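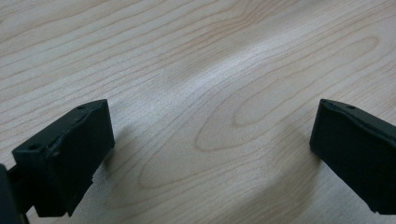 When our shop in Werkthorpe put a robot on the small-parts bench, I got the job of working out who does what now, and I've since done it twice more (so yes, I have opinions!). Start with what your people already do with their eyes and hands. Take pale wood with a big oval loop in the grain and a stripe of light lying across it. The two black fingers can close on a part all day long, but somebody still has to say whether that whitish patch is glare or a finish problem, and at our place that somebody used to be the same person who moved the parts. Now those are two jobs, and you need to write them down separately.

3 min read

Step 1. Follow one shift before you change anything. I sat with Marisa Mancuso from 6 a.m. with a notepad and wrote down every single thing she did, including the stuff she didn't think was work, like turning a board toward the window or setting an ugly one aside for the backs. She handled 106 parts before lunch. My list had 11 different tasks on it, and the robot was going to take over 8 of them.

Step 2. Give the leftover tasks a name and a time slot. We called ours grain check, bin swap and restart. If you skip this, they get squeezed in between other things and people feel like they're babysitting a machine.

Step 3. Teach restarts to everybody on the bench. Everybody! We only trained two people the first time and they couldn't take a break at the same time for a month. Have each person stop it, open the fingers, look that nothing is between them, step back outside the line and start it again. Do it until it's boring.

Step 4. Look at the finger pads at the start of every shift. Corners get chipped, and a rough spot can mark softwood. Ours get a quick wipe and a look with a flashlight, and whoever does it signs the sheet.

Step 5. Talk about pay early. Marisa's old rate was tied to piece count, which made no sense once the robot did the picking. We moved the bench to hourly before the October run of 300 sets for Ferraro, and I wish I'd done it sooner, because people had been worrying about it for weeks and not telling me.

Shop floor > Guides > Sharing a bench with a robot

Search guides Go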